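## About Wundico

Wundico tests whether machines can do household chores. We work with manufacturers, insurers and care providers who need a plain answer before they buy or build. The company was founded by Consuelo Galindo and has a staff of 20.

### What we test

Our catalog lists 352 chores. Each is broken into steps, and each step is scored on grasp, placement and recovery after a fault. Tidying a bed covered in mixed small items is one of the harder entries. Soft toys, hair ties and printed packets deform in different ways, and a grip setting that suits a box may crush a plush bear.

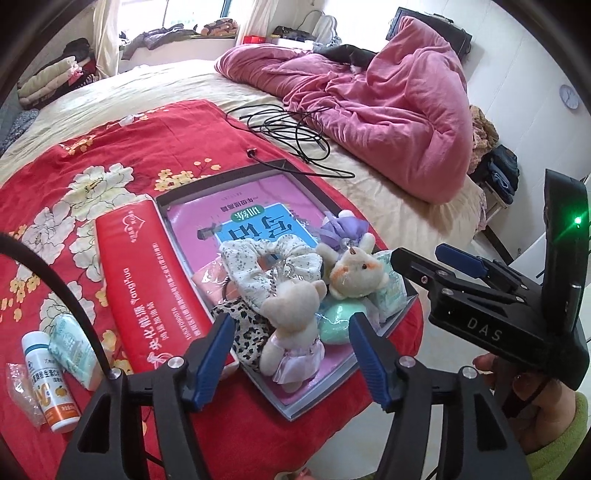 Galindo replies that a chore counts as done only when no one has to finish it afterward, and that by this rule most bedroom work is still out of reach.

### Where things stand

Picking up a single rigid object from a clear surface is close to routine. Clutter is another matter — items overlap, cables tangle, and clear plastic throws highlights that confuse depth estimates. Folding remains slow. We rate chores on a scale of 0 to 4, and nothing that involves loose bedding has scored above 2.

Shop-floor work is further along. Parts arrive in known positions, and lighting can be fixed. Our Lismont bench covers kitting and bin transfer; the Hundach protocol covers homes.
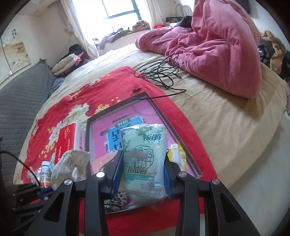 *Tissue pack held upright between two finger pads, Hundach protocol.*

### Working with us

Test plans are written by the Omerović group, our methods team. Reports include failed attempts. New bookings for the home protocol open in September.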